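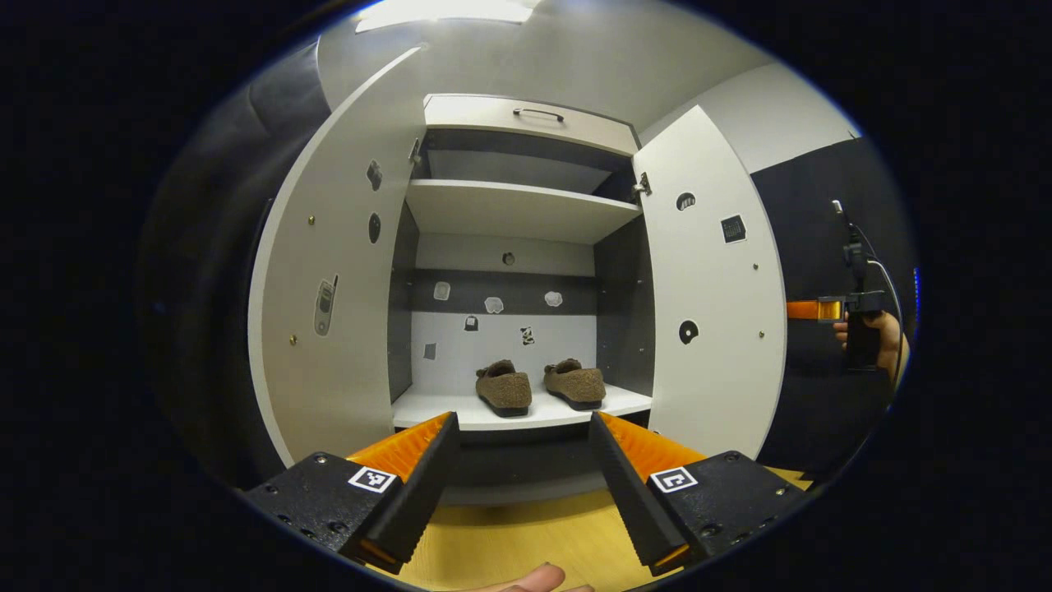 Slippers on the lowest shelf, both gripper fingers coming in.

Tips for the wardrobe task, Drundale robotics club

These notes are for anyone recording the slipper task with the hand-held grippers. Most of them came out of the January sessions, when we threw away 39 recordings out of 189.

Setting up
Open both wardrobe doors fully before you start. A half-open door catches the housing on the way in. Put the slippers side by side on the bottom shelf, toes to the front, and move them a little between runs so they are never in quite the same spot.

Cleaning
Wipe the marker tags with a dry cloth. Glass cleaner lifts the print. The orange pads pick up fluff from anything fleecy, and a strip of masking tape gets it off. Do this after every 10 runs. Warm water and a drop of washing-up liquid will do for a pad that has gone greasy, but take it off the finger first and leave it to dry overnight.

Picking up
Come in low and take the slipper by one side. If you pinch the toe it swings and knocks the other one. Close slowly. Amparo Espinoza counts to three under her breath and has the fewest drops in the group.

Cables
Keep the cable looped up and away from the shelf. Kai Kramer uses a hook and loop strap at the elbow, not too tight. Spare straps are in the Masilela tin with the small screwdrivers.

Screws
Check the door screws at the start of each session. If one keeps working loose, take it out, push a matchstick and a spot of wood glue into the hole, snap it off flush and put the screw back once the glue has set.

Putting away
Grippers go back in the padded box, fingers open. Batteries on charge by 11, and write the number of good runs on the sheet inside the lid.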